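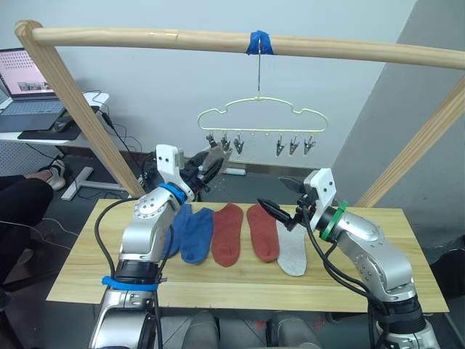
September
By the Jarance press desk

Search this site Search Go

Jarance opens its Skarport lab for an afternoon of laundry

I've written a lot of these releases, and I don't think I've ever been so happy to type the word "socks." Our open day at Skarport kicks off at 2 in the afternoon, and the star of the show is Koppel, our two-armed robot, working on a job most of us put off until Sunday night: getting socks up on a clip hanger.

You'll be able to stand close (closer than you'd think!) and watch both grippers at it. The hanger is the ordinary kind with little clips along the bottom, and the socks are ordinary socks in blue, red and gray. We picked this task for the open day because cloth is hard. It flops, it twists, it bunches up, and a clip wants two things done at once. Our team has logged 2,398 practice runs on it so far and they still argue about the best way to hold a toe.

We have room for 300 visitors, and 95 of those places are set aside for school groups. Admission is free. Come in by the side entrance on the harbor road, pick up a badge, and somebody will walk you back to the lab. Engineers will be at the table all afternoon, so bring questions, even the ones you think are silly – I've asked most of them already.
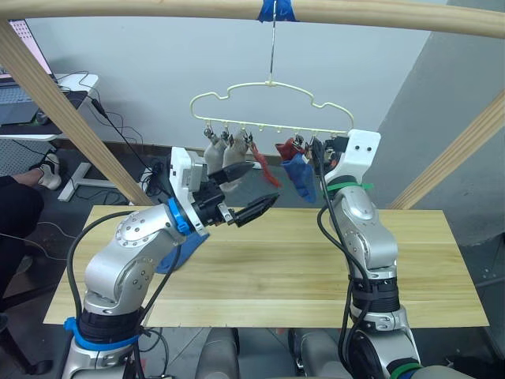
Demton, our partner on the grippers, told us it would like visitors to see the slow parts too, and that it hopes people will stick around for a full round before heading off for coffee. I'm with them on that. A round takes some patience, but it's oddly hard to walk away from.

Reporters who want time with the team before the doors open should write to us by noon the day before. Filming is fine, just leave the lights at home.

Contact: Jarance press desk, Skarport | © Jarance | Back to top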